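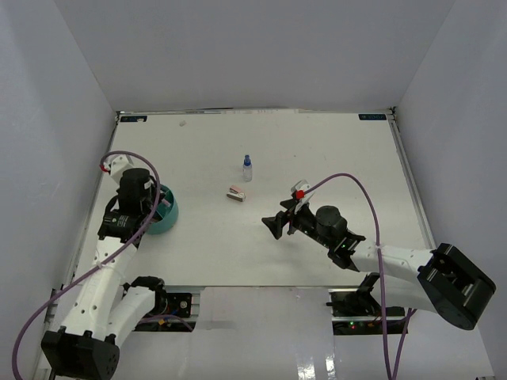 A teal bucket on the white tabletop.

Hubmann folding bucket, 2 gallon: six months in

I have owned a lot of buckets. Tin ones, a fancy enamel one that chipped the first winter, and a whole stack of those freebies from the hardware store. So when my neighbor Refilwe Maluleke told me I had to try the Hubmann, I laughed at her, and then I borrowed hers for a weekend and ordered my own before I gave it back.

It's a collapsible bucket with a stiff rim and soft sides, and folded down it's no taller than a dinner plate turned on its rim... okay, much less than that, it slides under the sink on top of the dustpan. Popping it open takes one push with your fist. Mine was stiff for the first week or so and then loosened up nicely.

I mostly use it for windows. We have the kind of old house in Getville where every window is made up of little panes (37 of them on the sun porch alone, and I know because I wash every one), so I carry water up and down stairs all June. The handle is what won me over! It's wide, it has a bit of give, and it stays upright when you let go, so you aren't fishing it out of soapy water every five minutes. Full to the line it doesn't wobble, even on the stairs.

Other things it has done well at my house: soaking tomato stakes, icing drinks for Zhenhua's birthday, hand-washing wool sweaters, and catching the drip under the water heater until the plumber came.

Now the grumbles. The pour spout is too shallow, and if you tip fast you'll get water down your leg. The fill marks on the inside are raised but not colored, so in a dim basement I'm feeling for them with my thumb. And grit collects in the folds, so rinse it with the sides fully open or you'll find last month's potting soil in your mop water. I also wouldn't put really hot water in it. The sides go floppy and I don't trust them.

I tried the Coker one too, which is cheaper and comes with a lid. Nice lid! But the sides sagged when it was full, and the handle pinched.

Would I buy the Hubmann again? I already did, a second one for the car. Four and a half stars, and they can have the other half when they fix that spout.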